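Pinces, contrôleur et vue poignet : notes en vrac

10 août 2018

Bon. Je devais écrire ça en mai, puis le contrôleur a changé, puis j'ai changé de pince, donc j'ai tout refait. Notes vite faites avant d'oublier.

Pour rappel : je compare deux pinces et deux contrôleurs, tout en simulation pour l'instant. Côté pinces, la Nitport (deux doigts articulés, ouverture large) et la Molthorpe (doigts parallèles, course courte). Côté contrôleurs, Jugah, que j'utilise depuis le début, et Grulden, que je découvre. La tâche est bête : prendre de petites pièces sur la table et les ranger dans un bac à compartiments. Bête mais ça suffit largement pour faire ressortir les défauts.

La scène

Table blanche, bras gris sur son socle noir, le bac noir posé de travers. Exprès de travers. Aligné avec la base, tous les contrôleurs ont l'air bons. Derrière le bac, les pièces : le bloc vert, le petit bloc orange, la bleue toute fine et une minuscule pièce sombre qui me pourrit la vie depuis le début.

Lumière assez dure, ombres marquées. J'ai hésité à tout lisser et puis non, en vrai ce sera pareil ou pire.

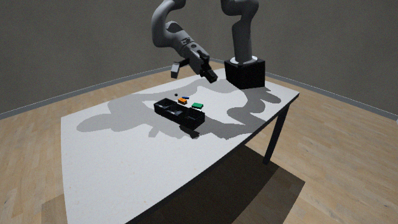
Les pinces

La Molthorpe d'abord. Propre, prévisible, aucun jeu. Sur le bloc vert impeccable, 700 essais et je n'ai presque rien à raconter. Mais dès que deux pièces sont proches, elle pousse la voisine en descendant, les doigts sont trop épais à la base. La bleue et l'orange finissaient l'une contre l'autre et après c'est mort.

La Nitport, 700 essais aussi, même tirage de positions. Plus pénible à régler : la tringlerie fait que le bout des doigts monte un peu quand ça s'ouvre, donc il faut compenser en hauteur, et ma première compensation était fausse de 4 mm. Quatre ! J'ai cherché deux soirs dans le mauvais fichier. Une fois corrigé, elle passe entre les pièces sans trop de casse. Je la garde.

Par contre elle prend de la place, grande ouverte. Près des parois du bac faut ruser : pré-fermer avant de descendre. Pas élégant, mais bon.

Les contrôleurs

Jugah : stable, lent, doc correcte. Trajectoires un peu rondes, le coude part loin sur le côté et revient. Ça ne gène pas tant qu'il n'y a rien autour.

Grulden : plus direct, plus nerveux. Quand la cible bouge d'un poil entre deux mises à jour il corrige tout de suite, et ça fait des petits à-coups au poignet. J'ai baissé les gains, mieux. J'ai aussi perdu une config entière parce qu'il écrase le fichier à la fermeture sans demander — merci.

Verdict provisoire : Grulden pour l'approche, Jugah pour la dépose. Oui je sais, deux contrôleurs dans la même boucle c'est moche. J'assume jusqu'à la prochaine version.

La vue poignet

Là c'est le morceau qui m'a le plus surpris. Objectif très grand angle, donc image ronde, coins noirs, et les bords de table qui se courbent. Au début je redressais l'image avant de la donner au détecteur. Mauvaise idée : on perd les bords et ça bave autour des petites pièces. Maintenant je laisse brut et je redresse seulement les coordonnées.

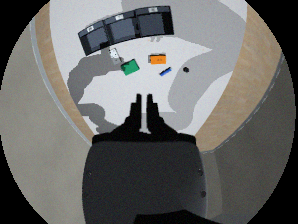
Avec les doigts toujours dans le champ, j'ai un repère gratuit pour vérifier la calibration : si les pointes bougent dans l'image à ouverture constante, c'est que j'ai cassé un truc. Bête comme test mais il m'a déjà sauvé.

Reste les ombres. Le détecteur a confondu la pièce sombre avec un bout d'ombre pas mal de fois, surtout quand elle se trouve en zone grise. Sur la dernière série, presque 700 images annotées, c'est toujours elle qui plombe le score. Le vert et l'orange, zéro souci.

À faire : rejouer la Molthorpe avec des doigts affinés (par honêteté), tester une deuxième caméra fixe en hauteur, et sauvegarder les configs Grulden AVANT de fermer. Je posterai les fichiers de réglage quand ils seront un peu moins honteux.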